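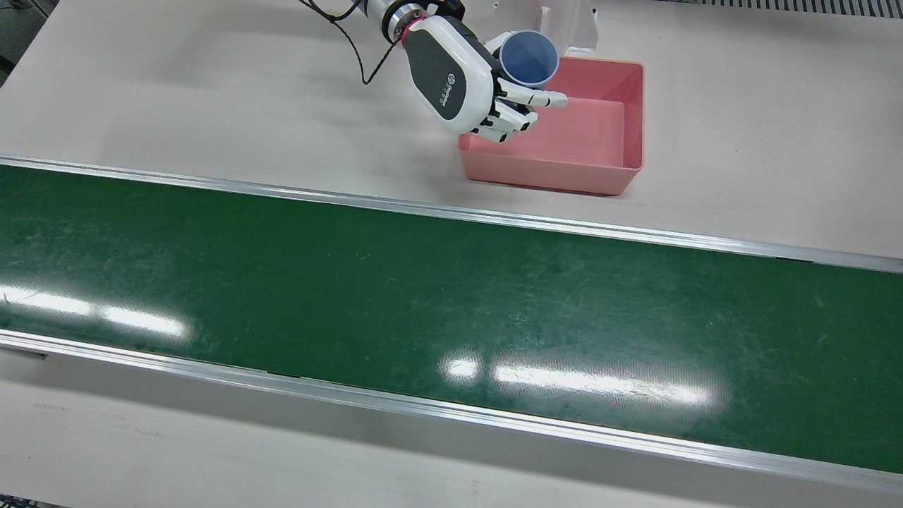 Okay, I've been promising a thread on cell rules for pick and place work and I finally have a free evening, so let's go! Rule one at our bench: write down what "placed" means before you run a single trial. Take a blue cup and a pink bin. Is it placed when the cup is over the rim? When the fingers open? When it's lying on the bin floor and the hand is clear? We argued over that for a whole week in May. We went with the last one, and our scores dropped, and I'm so glad we did it.

2/ Rule two, cables. Any cable that moves with the arm gets walked through the full range by hand, at low speed, before the shift. Look at the slack at both ends of the travel. Fathima Weerasinghe wrote our checklist for this and it fits on one index card. I love that card.

3/ Rule three: log the failures with the same care as the good runs. Our last set on Ellia was 877 trials, and 23 of them had no failure reason filled in. Guess which 23 I keep wondering about!

4/ Belt stopped means belt locked out. A pause on the screen doesn't count. If your sleeve is going over the rail, your tag is on the switch.

5/ Somebody at Nostden asked how often we recheck the hand's zero position. Every 3000 cycles, or after any bump, whichever comes first. Yes, a small bump too.

6/ Speed limits go on the wall next to the cell, in big type, with a date. Ours had the old Gazi numbers up for months (my fault, fixed now).

7/ If your shop has a written rule for soft or thin-walled parts, please send it to me. Ours is two lines long and one of them is a question mark.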